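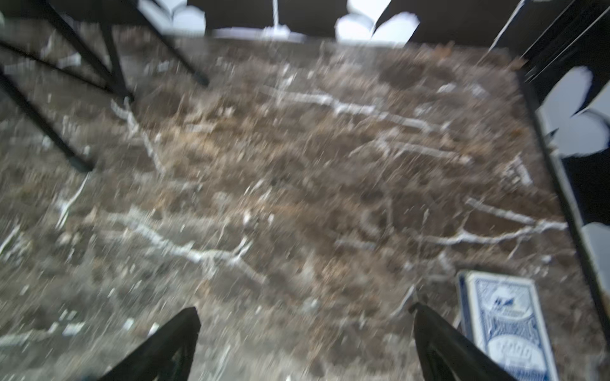

Figure 2. Dark brown marble tabletop with white and pale grey veining; blue-and-white playing card box at lower right.

Interior Surfaces, Unit 2: Veined stone in furniture
Notes: Pirjo Toivonen

2.1 Terms
Ground: the main body colour of the stone. In Figure 2 the ground is mixed, running from chocolate brown through taupe to charcoal, with lighter sandy patches.
Vein: a band of mineral filling a former crack. Record colour, course and branching separately.
Fleck: a short isolated mark. Flecks are not counted in a survey; note only whether they are scattered or grouped.

2.2 Reading a vein
Begin with the longest vein and give its general direction relative to the edge of the top. Then note changes of level. The upper vein in Figure 2 is close to horizontal, steps down from left to right and throws off thinner branches. The vein at lower right forks several times near its right end. The one at lower left is wavy and should be entered as "curled", the term used on the Holska sheet.
A vein is not a defect in itself. An open crack is, and the two can't be separated from a photograph. Draw a fingernail across the line. If it catches, enter "open" and refer the piece for filling.

2.3 Care in use
Marble is mainly calcite and is attacked by weak acids, including fruit juice, vinegar and wine. The result is a dull patch known as an etch mark. It is a loss of polish and can't be washed out.
Wipe spills at once with a damp cloth and dry the surface. Use a pH-neutral cleaner only. Card boxes, books and papers may stand on the top, but printed card left on damp stone can transfer colour.

2.4 Refinishing
Light etching is treated with polishing powder and a wet felt pad. For deeper marks, start at 400 grit, wet, and work up through the finer grades before polishing. Keep the pad flat. Rinse between grades.

Practical
Work in pairs, 30 minutes. Survey one top in the Trendden room using the headings in 2.1 and 2.2. Completed sheets go to Yogesh Sisodia.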